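Week 2: Reading a Snack Table

Welcome back! This week is my favorite part of the Prurkmont course on everyday food packaging, and all you need is a table, a cloth and whatever snacks you have in the cupboard.

Tip everything out in one heap before you sort. A heap shows you what a shelf hides – which wrappers catch your eye first, which ones overlap, which ones make you want to pick them up and turn them over. Sachima is a great one to begin with: strips of fried dough held together with syrup, sweet and soft, and sold in single packets that fit in a pocket.
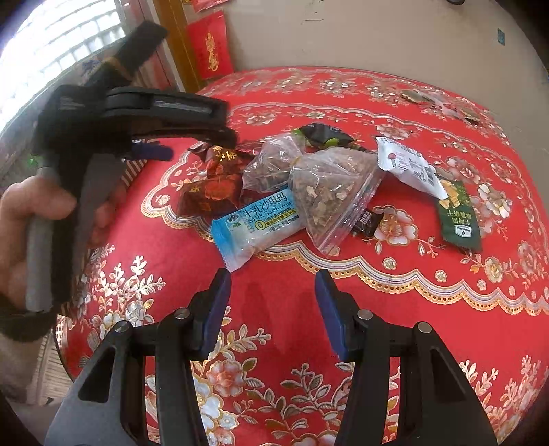
Now sort by how much the wrapping lets you see. Clear zip bags go at one end and fully printed packets at the other, with anything see-through in part (the milk sachima, for instance) in between. Then copy down the largest words on each packet, in whatever language they come, and look up the ones you can't read. It's so much fun when a name starts to make sense!

For Sunday: bring your notes and 10 wrappers, flattened. Read the Holport handout as far as the section on crimped seals.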